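4.2 What ended up on the floor

I went into the Troncombe homes expecting to write about desks. Then I kept finding myself on my knees, because that's where the power strips were! Of the 61 strips I logged, 40 sat right on the floor, and people talked about them the way they talk about junk drawers — a bit fondly, a bit guiltily. Chargers go in and just stay (see Figure 3). 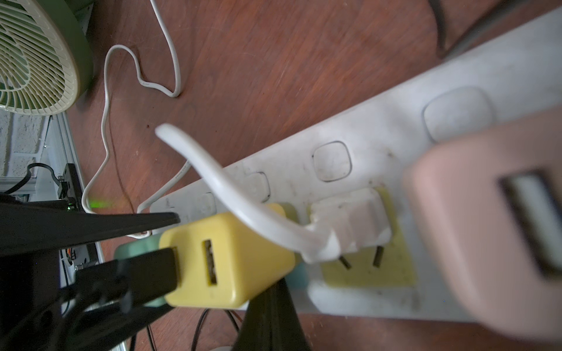
Figure 3. White power strip on a wood floor, with pastel chargers and a partly seated white plug.

I scored plugs like the white one, with its prongs showing, as "partial" on the Lilitus sheet. I also made a note of dust and scuffs, and Figure 3 has plenty of both. Empty outlets were trickier to talk about, as most people told me their strip was full (even when it wasn't), so I asked them to point to each free socket before I wrote anything down.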